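Minutes – Shared Bench Users' Meeting, August
Posted by Oskari Koivisto
2 comments | 3 shares

Meeting opened at 4:10 p.m. in the Kovaden back room. Last meeting's minutes were accepted with one correction: the Dullberg shelving was "discussed," not "agreed." I had written "agreed" on the strength of a nod and have been asked to stop doing that.

1. The table grid

Most of the meeting went on this. The proposal, carried over from July, is that the blue tape grid on the work table becomes permanent, with every square given a letter and number and a paper map kept in the binder. Hirvonen spoke for it. The argument is that people put a thing down, walk away, and the next person has no way of writing down where it was except "near the middle, sort of left."

I said I would believe in the grid when somebody used it. We have had a sign-out sheet since spring and it has two entries, both mine. A map in a binder is one more thing to keep up to date, and I don't see who is going to do it.

It was also asked whether a hand-laid grid is good enough to be called a grid. Some strips are straight, some are not, and one drifts as it runs down the table. Hirvonen's view is that squares don't need to be square, they only need to be told apart. I accept that for finding things. I don't accept it for anyone who plans to measure from the tape, and I asked that the minutes say so: do not measure from the tape.

On wear, there are small nicks in one of the strips and a spot on another that is lifted or torn. Opinion was split on whether this matters yet. The cheap answer is to patch. My own experience with patching is that you get tape on tape, the overlap makes a ridge, and small objects rock on it.

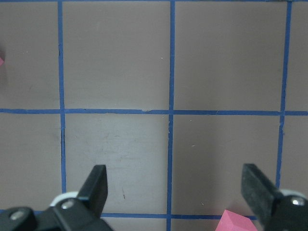

Blue tape grid.
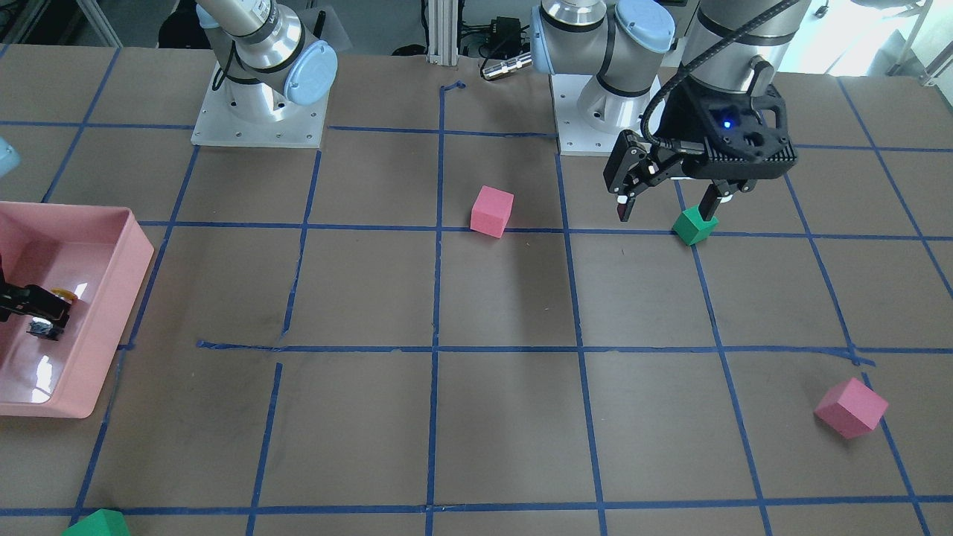

Reading time: 4 minutes (932 words with attachments)

Decided: the grid stays up until the next meeting. No letters and numbers for now. Hirvonen will draw the map anyway and we will see if anyone opens the binder. I asked that "see if anyone opens the binder" be treated as an actual test, with initials and a time on the inside cover. Agreed (said out loud this time).

2. Table covering

Brown paper or a bare top. The case for paper is that it can be thrown out when it gets marked. The case against is that the tape goes with it, so every change of paper means a new grid, laid by hand, with new crooked lines in new places. Any map drawn in August would then be wrong. I pointed out that this sinks item 1 fairly thoroughly. Hirvonen said the map could be redrawn. I asked by whom. No answer recorded.

There was a suggestion to try the Floleo mat, which would come with lines printed on it. Nobody present had used one or knew what it cost. I am wary of buying our way out of a tape problem. Held over until there is a price in writing.

3. The pink tray

The tray at the side of the table is supposed to be where loose small items live when they aren't on the squares. The question was whether it should have a fixed spot, marked in tape like the rest. Two people wanted it fixed on the left. One wanted it off the table and on the shelving, which brought us back to Dullberg and was ruled out of order.

I don't object to a fixed spot. I do object to the idea that a tray makes people tidy. What we had before the tray was small items on the table, and I expect we will go on having small items on the table. The green cube was mentioned by name.

Decided: left side, no tape outline, look again next time.

4. Tape supply

We allow up to 3 rolls per quarter. The request was to raise it. I asked what had happened to the last lot and was told "the table." Not raised. If the grid gets relaid because of item 2, whoever relays it should tell me first so I can see how much it takes.

5. Other business

The binder has moved again. It belongs on the hook by the door.

The Dullberg shelving was raised again and discussed. Not agreed.

Next meeting same room, same time. Please read item 2 before you come, as I intend to bring it up again.

Meeting closed 5:25 p.m.

Recent items
Minutes – July
Dullberg shelving: where we are so far
Sign-out sheet, a reminder
Who has the long ruler?
Kovaden back room: key list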